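Makumen short course: Handling soft goods with grippers
Handout 2 – When a grip fails without anyone noticing
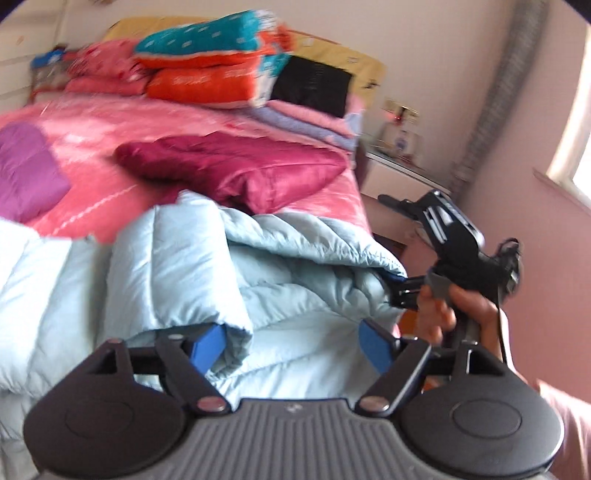

Fig. 1. Two hand-held grippers at a bed, working with a pale blue quilted item. One finger of the second gripper is under the fabric.

Issued 2018-05-25. Bring this to the practical.

1. What this session covers

Last session dealt with how a parallel grip holds a rigid box. Today we look at cloth and padded goods, and at one fault in particular: the false hold. The controller reports that it is holding something, the motion carries on, and the item is no longer where the program thinks it is.

The case comes from the Drilten folding trial, which was stopped in May after a finger linkage bent. No one was hurt. The notes below follow the trial report, with the order changed to make it easier to teach.

2. Background to the trial

Demonstrations were recorded with pairs of hand-held grippers of the type in Fig. 1, then used to train a two-arm station called Flomiseck. The set had 302 demonstrations. Most were folding and turning quilted jackets and bedding on a mattress.

Quilted fabric is awkward for three reasons you should know:

It compresses. The fingers close a long way before the force rises.
It springs back. Force falls again after closing, with no slip at all.
It comes in layers. The pads can take the outer shell and miss the filling, or pick up the blanket underneath as well.

3. What happened

On run 53 the left arm closed on the edge of a jacket and the right arm slid its lower finger underneath, as it had been taught. The right gripper closed on the jacket and on a fold of the blanket below. Both arms lifted. The blanket was tucked in at the far side and did not come up.

The force reading on the right rose quickly. The controller treated this as a good grip on a thick item and went on lifting. The left pads then lost the jacket. The left gripper's opening width hardly changed, so it still reported a hold. With the load now on one side, the right linkage twisted and a pivot pin bent. The operator pressed the stop button, but by then the lift was nearly finished.

4. Causes

The direct cause was picking up two layers and lifting against a fixed blanket.

Behind that were these faults:

a) The hold signal used finger width only. A width of 22 mm was accepted as "item held", whether the pads were gripping or had stopped against a bunched fold.
b) The upper force limit had been raised during earlier tests with heavy coats and was never put back.
c) Failed attempts had been removed from the demonstrations. People had often felt the blanket drag, let go and tried again, but the trained system had never seen this.
d) The stop button was on the far side of the station from the operator's chair.

Point c is the one students tend to skip. A person holding the tool feels the drag through the handle. Unless the tool records force, that information is missing from the data – the camera view alone may show very little, as the lower finger is often hidden by the fabric.

5. Changes made

The lift is now done in two steps: a short test lift, a pause, then the full lift. If force climbs during the test lift, both grippers open and the arms go back to the start. The force limit is stored with the item type and resets at power-up. A second stop button was fitted beside the chair. The Falcão pads were kept, as there was no sign that they had worn.

6. Before the practical

Keep hands out of the space between the two grippers whenever the drives are on. Do not pull cloth free from a closed gripper. Press stop, wait for the drives to go off, then use the manual release.

Check pivots and pads for play before the first run, and again after any stop under load.

7. Questions to prepare

Why would a width check have worked better on a cardboard box?
Where would you put a slip sensor, and what would it miss?
Should retries be kept in the training set? Give one argument each way.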